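Go see the robot before you have an opinion about it

I went to the Bivelent open day at Hokatwood with my mind made up, which is a bad way to go anywhere. Had the column half written on the train. Robots in every building by spring, everybody out of a job, the usual. Then I stood near one for most of an afternoon and had to throw out most of what I'd written. Not all of it.

First thing. It is slower than the videos. Every company in this business puts out a video with music under it and a machine doing chores like a dancer. Bivelent has those too, I've watched them. In the room there is no music. There is a long wait, then a small move of the arm, then people with laptops looking at each other. A man next to me said "is it on?" It was on.

I liked it better for that. You learn more from ten dull minutes of a machine near a table than from any reel. The guide told us the Butcombe program has logged 3,965 practice runs since March, and that 212 of those were thrown out as no good. I wish they put that on the poster. The poster says "ready."

The hands are the whole story, if you ask me. Everyone crowds in to look at the head and they should be looking at the hands. Thick black thumb, slim fingers, and across the palm a fine raised texture, all little bumps, like the grip on a good screwdriver. Somebody thought hard about that palm. Somebody thought about what it means to hold on to a thing.

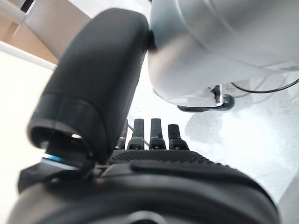 What the demo was good at

Letting you get close, for one. 53 of us in the group and the rope was near enough to see the screws in the forearm. No glass. I have been to car launches where they kept us farther back from a parked sedan.

Also good — the staff answered stuff. I asked what happens when the hand loses its grip and got a real answer, with the word "often" in it. I asked what it costs and got a smile. Fair enough, I guess, but if you invite the public then the public is going to ask about money.

The table was the star in a funny way. Big white glossy thing, all angles, comes up to a peak at the far end. Lovely for a lobby. For a machine trying to figure out where an edge is I'd think it's close to torture, everything shiny and half of it reflecting the windows. Somebody behind me complained they should of used a plain kitchen table. I disagree. The world is full of dumb shiny furniture and if the thing is going to work out here it has to deal with it. My own dentist's office is worse.
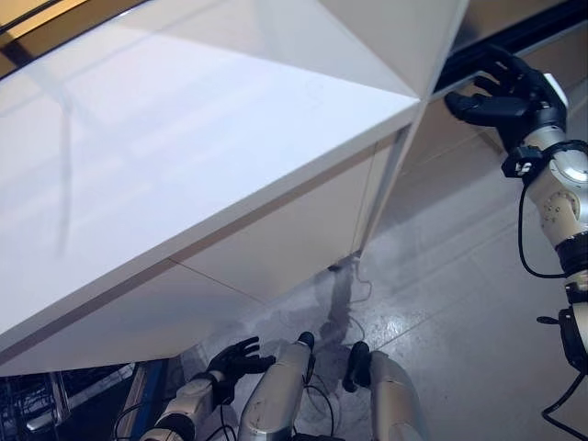
One hand over the table's edge and the other raised lower down, at the Bivelent open day.

Now my gripe, and it's the reason I'm writing. There are cables all over. On the arms, on the floor, a regular nest of them down between the legs. Fine, it's a development machine, I don't mind cables. I mind that the talk before the demo never once used the word cable. We got 20 minutes on freedom and independence and "a helper in every home," and then walked over to a thing that plainly needs a lot of help itself. The Montes people, who had a stand by the door with just a single arm bolted to a bench, were a lot more straight with us. Theirs sorts parts. They said it sorts parts.

I don't think anyone at Bivelent is lying. I think they've seen the machine every day for so long that they look at it and see the next one. We can't see the next one. We paid for parking and we see this one.

So do more open days, that's my opinion. Hold them in schools, in union halls, in the library basement. Let 200 people at a time come and be a little bored by it. Bored people ask better questions then scared ones. And leave the music off.

They're doing another in March. I'm signed up, and I'm asking about the money again.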